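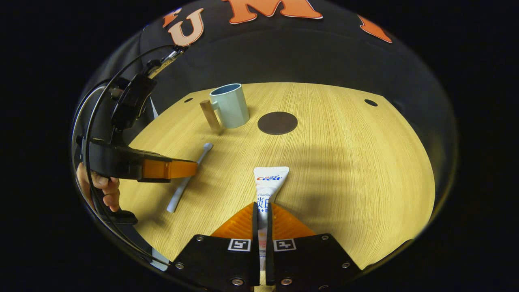
A toothbrush mug, also called a tooth mug or rinsing cup, is a small drinking vessel kept with the toothbrush and toothpaste and used for rinsing the mouth. In many homes it doubles as the holder in which the brush stands between uses. Most are 10 cm tall or less. Pottery and plastic are the usual materials, and glass and enameled steel are also common. The body may be round or, as with the pale mint-blue mug shown, faceted with eight sides. Mugs with a handle are often ordinary tea or coffee mugs moved to the bathroom, while those sold for the purpose tend to have no handle and a slightly thicker base. A flat pad or coaster is sometimes kept nearby for the mug to stand on.

Use

The mug is filled with water before brushing and used afterward to rinse the mouth and the brush. In homes without running water in the bedroom, it was filled from a pitcher and emptied into a basin, and the three pieces were often sold as part of a washstand set. Indoor plumbing made the pitcher and basin unnecessary, but the mug stayed in use, usually on a shelf or beside the sink.

When the mug also serves as a holder, the brush is placed in it with the head up so that the bristles can dry. The toothpaste tube may be kept in the same mug, with the cap down, or left lying next to it. A tube and one or two brushes will make a light plastic cup unstable, and for this reason heavier pottery is preferred by many users. Households with several members often give each person a mug of a different color.

Pairs and sets

Mugs are sold singly, in pairs, or with a matching soap dish and tray. Sets for guest rooms and small hotels usually have two mugs. The Gridis pottery at Rasalside made a four-piece set in pale blue, green and white glazes, listed in its trade catalog as suitable "for bath or breakfast." The eight-sided version was pressed in a mold, and its handle was attached by hand. The darker glaze used on the inside hid the marks left by hard water.

Care

Water that drips from the brush gathers at the bottom of the mug, where it mixes with leftover toothpaste and leaves a white or gray film. A mug used as a holder is normally emptied every day and washed once a week with hot water and dish soap. Limescale can be removed with diluted white vinegar left in the mug for 30 minutes – longer soaking may dull some painted decoration. Glazed pottery with a chipped rim or a crack in the glaze is harder to clean and is generally replaced.

Related items

The toothbrush stand, a block or plate with holes for 4 brushes, does the holder's job but can't be used for rinsing. Wall-mounted rings hold a tumbler above the sink and were standard fittings in apartment bathrooms for decades. Travel cups, made in nested rings or soft plastic, fold flat for packing and are seldom used at home.

Collections

The Engebretsen Collection in Pondon has 2,260 washstand and bathroom pieces, among them rinsing mugs, lidded brush boxes and soap dishes. Part of the collection is on display from June until the end of summer, and the rest may be viewed by appointment.

This article was last revised on Oct 1, 2020.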